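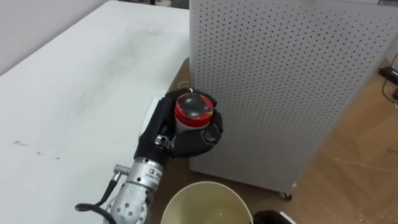
How a small local newsroom dropped its homepage and kept its readers

When Evelien Michiels took over as editor of Fomisel, a news site covering three towns and the farmland between them, the first thing she looked at was the homepage. It had a rotating banner, two rows of headlines, a weather box and a poll. She asked the developer how many people saw it on a normal weekday.

"The answer was 684," she says. "That was everyone, including us. I think the staff were a fair share of it."

Most readers were coming in through search, through links passed round in group chats, and through an evening email that one of the reporters had started as a side job. The homepage took up most of an editor's morning. The email took half an hour and went out when the reporter remembered.

Michiels turned that round. Since last October the homepage has been a plain list of stories, newest first, with no pictures and nothing to arrange. The email, now called the Six O'Clock, is the main product. It goes out every day except Sunday and is put together by whoever is on the late shift.

I spoke to her in the Fomisel office, two rooms above a bicycle shop, and then by phone to Gerrit Mertens, who builds the site and the software behind the email. He works from home, two hours away, and comes in once a month.

The Six O'Clock has a fixed shape. There is one main story, told in full in the email itself, so that a reader never has to click. After it come eight short items, each no longer than two sentences. Then there are planning notices, road closures and deaths.

"The deaths are the most read part," Michiels says. "I knew that from working in print, but people under a certain age on the staff were surprised. We had a long talk about whether to put them at the top. I said no. You should have to go past the council to get to them."

Putting the whole of the main story in the email was the change that caused the most argument. The sales side wanted people on the site, where the adverts were. Michiels wanted them to finish the piece.

"If you send somebody three lines and a button, you've sent them a job to do," she says. "They're cooking, or they're on the bus. Some will press it. Most won't, and then they feel they haven't read the news, and after a few weeks of feeling that they unsubscribe."

Page views fell, as the sales side had said they would. Fomisel used to sell its adverts through Bendov, an exchange that paid by the thousand views, and the income from that dropped within weeks to a level Michiels describes as "pocket money". She ended the contract. The email now carries a single advert a day, sold by the week to a local business at a flat price. A garden centre has taken the first week of every month until the summer.

She doesn't claim this has made up the whole difference. "It's made up most of it. The rest we've found by not paying for things. We were paying for a comments system and I can't tell you the last time there was a comment I was glad to read."

The comments went at the same time as the banner. Readers can reply to the email, and the replies land in an inbox that the late shift reads. On a busy evening there might be 30 of them. Some are corrections, some are complaints about bins, and a few turn into stories. A piece in the spring about a footbridge that had been shut for inspection and then left shut began as a one-line reply asking if anyone at the paper ever walked to the station.

"We do call it the paper," Michiels says. "It was never on paper. People call it that, so we do."

Mertens had a different set of problems. The old site ran on Wunow, a publishing system bought by a previous owner and patched ever since. It could send a newsletter, but only as a list of links with a thumbnail beside each one. To get a whole article into an email, a reporter had to copy it across by hand and then mend the spacing.

"They were doing that every night," he says. "It took forty minutes and there was always something wrong with it. A headline would come out twice, or the last paragraph would go missing. The readers were very polite about it."

He thought about replacing the system outright and decided the staff had enough to get used to. He wrote a small tool that sits beside it instead. The late editor ticks the stories that are going in, drags them into order and presses send. The tool is called Fekete. I asked what the name meant and he said it was the surname of a teacher he'd had, and that he had needed to call the folder something.

Fekete does very little, and Mertens would like to keep it that way. It won't schedule an email in advance. It won't test two subject lines against each other. It does keep a count of how many people open each edition, but the figure is shown the next morning, on a separate page, and only for the week as a whole.

That last choice came from Michiels. At her previous job there was a screen on the wall with live figures for every story.

"You'd see people look up at it while they were on the phone to somebody," she says. "They'd be talking to a woman about her son's accident, and looking up. I didn't want one of those."

Mertens was less sure. He thinks an open rate is a poor measure in any case, as some mail programs report every message as opened whether or not a person has looked at it, but he would have liked the reporters to see more of what readers do. "I lost that one," he says. "Ask me again in a year."

The two of them also disagree about an app. Readers ask for one from time to time. Michiels is against it on grounds of cost, and because she thinks people who ask for an app generally mean that they want the thing to be easy to find on their phone. Mertens says he could build a simple one over a winter, and that alerts would be useful for floods and road accidents. For now there is a text message list for urgent news. It has been used twice.

What they agree on is length. The Six O'Clock used to run on when there was a lot of news, and some editions took a quarter of an hour to read. Both of them noticed that replies dried up after a long one. The short items are now held to 100 characters for the heading, and Fekete will refuse anything over that. It doesn't cut the text or suggest a shorter version. The box turns grey and the send button stops working until somebody fixes it.

"The first week I had three phone calls at ten to six," Mertens says. "After that they learned to write shorter headings."

The staff is small: Michiels, four reporters and a part-time sub-editor who also does the sport. The late shift rotates, so each reporter puts the email together at least once a week. Michiels says this has changed what gets covered more than anything she has said in a meeting. A reporter who has to find eight items worth two sentences each will ring the parish clerk, and go back through the planning list, and ask the person at the next desk what they have heard.

It has also meant that some subjects get less. There used to be a weekly feature, often 2,000 words on a local craftsman or an old building, with a set of photographs. It still appears, but once a month, and only on the site. The reporter who wrote most of them left in the new year.

"She was good at them and she was right that we'd made less room for them," Michiels says. "I'd like to have kept her."

The next change is a Saturday edition with a different shape, probably one long piece and the week's letters. Mertens has a version working on his own machine. Michiels wants to see it run for a month inside the office before any reader gets it, and she hasn't yet decided who will be asked to work the extra shift.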